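About us

Cindari is a small gripper testing shop. People send us grippers, arms, cameras and controllers, we run them against each other on the same jobs, and we write up what happened. That's the whole business really. No showroom, no sales team, a phone that somebody picks up if they aren't holding a hex key.

We started because we were fed up with buying on the strength of a data sheet. Every gripper in the world picks up a clean cube in the middle of a table. Ask the same one for a spoon lying flat against a wall and you learn a lot more in one afternoon. We were doing this for ourselves anyway, then for two friends with a packing line, then people started offering to pay.

What we do

Side by side trials, mostly. You give us two or three bits of kit you can't choose between and a rough idea of the job. We mount each one on the same arm, same bin, same objects, same lighting, and do a full run of 600 picks per gripper. You get the log, the footage and a short report in plain words. If we think none of them suit you the report will say so on page one.

We also do:

Camera comparisons – fixed view against wrist mounted, depth against plain colour, cheap against not cheap
Controller swaps – same arm, same gripper, different box doing the thinking
Fingertip trials – soft, hard, ribbed, whatever you've had moulded
Cable routing advice, which started as a favour and is now a proper line on the price list

That last one needs a word. Most of the faults we log in a first week are nothing to do with the fingers. It's a lead that snags when the wrist turns, or a connector that works itself loose, or a tie done up so tight that the cable can't slide. We have lost whole evenings to one bad crimp.

How a trial goes

Day one is mounting and arguing about adaptor plates. Nothing ever fits anything. We keep a drawer of plates and usually end up making another one.

Then a dry run with no objects, slow, somebody's hand on the stop button. Then the easy set. Then the bin. 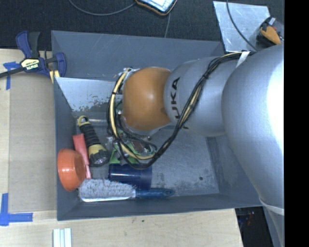
The bin is where we find out most. Open table picking is kind to a gripper, it can come in from any side it likes. Put walls round the job and the wrist has to think about where its elbow is, and the cables have to go with it. We use household stuff because it's awkward in useful ways and anyone can buy the same again. A bowl tipped up against the wall is a good one, hardly any edge to get hold of and the wall in the way on one side. So is a scrub brush lying bristles up, because do you go for the handle or try to close on the bristles? Different grippers give very different answers. Torches are heavier than they look and roll about. Thin metal rods are just mean. We let things land how they land and don't tidy between picks, and we clamp the bin down so a knock doesn't spoil the next set of numbers.

After the main run we do a second, shorter one with the objects piled closer together. Some customers ask us to skip this to save money. Please don't, it's the one you'll want later.

What we count and what we don't

A pick counts if the thing leaves the bin and gets put down where it was meant to go. Lifted and dropped is a drop. Lifted two at once is a double, and we list those apart, as some people don't mind doubles and some mind very much. A stop is a stop even if it clears itself.

We don't give marks out of ten. People ask. A gripper that is lovely on soft fruit may be hopeless on cutlery and one number would hide that.

Our own kit

The software that runs the trials is called Prollo. We wrote it. It is ugly and it has never lost a log file, so it stays. Prollo talks to the arm, times the picks, saves the camera feeds and flags anything odd for a person to look at. You can have your raw data out of it in plain tables, no special reader needed.

Swati is our fingertip project. Swappable tips on a common base so we can change from hard to soft without taking the whole gripper off. A change takes 3 minutes on a good day. Not for sale yet, still cracking at the base if you lean on it sideways, but customers can use a set during thier trial if they're curious. No charge, just tell us what you thought.

Who we are

Seven of us. Backgrounds all over the place – machine maintenance, a bit of university, one from theatre lighting who turned out to be the best of us at setting up cameras. Everybody mounts, everybody runs trials, everybody writes reports. It means whoever picks up the phone can probably answer the question, and if they can't they'll shout across the room.

We're in a unit at the back of the Brillon estate, past the tile place, blue door. Sat nav will take you to the front gate and give up. Carry on round. Parking is fine before nine and a nightmare after.

Visits

Please come. Most customers like to see at least some of a run, and it helps us as you'll spot things about your own job that never made it into the brief. Allow 45 minutes for a look round, longer if your kit is on the arm that day. Flat shoes, long hair tied back, keep behind the line on the floor. There is tea. The biscuits go early.

If you can't get here we can send a live feed from the fixed camera. The picture's good, the sound is mostly fans.

Who pays

You do! We don't take money from makers for a better write up and we don't get a cut if you buy something we tested. Makers can book a trial like anyone else and they get the same report, warts and all. What they do with it is up to them. A few have gone quiet on us afterwards. Most come back with a mark two.

Kit on loan goes back in the box it came in, cleaned, with a note of any wear. If we break it during normal testing we'll tell you the same day. If it breaks because we did something daft, we pay.

Booking

We're usually full a few weeks ahead and we shut for part of August. Best thing is send a note with what you want compared, what it has to pick up, and how it'll be powered (air, electric, both). Photos of the real objects are a huge help, better still post us some. Doesn't matter if they're scruffy. Rough budget too if you have one, it saves a round of emails.

We'll come back with a price and a slot. If it's a job we're not set up for, very heavy parts say, or anything that has to stay sterile, we'll say so straight off and point you at someone who is.

Price list is on the next page. It needs updateing but the trial prices are right.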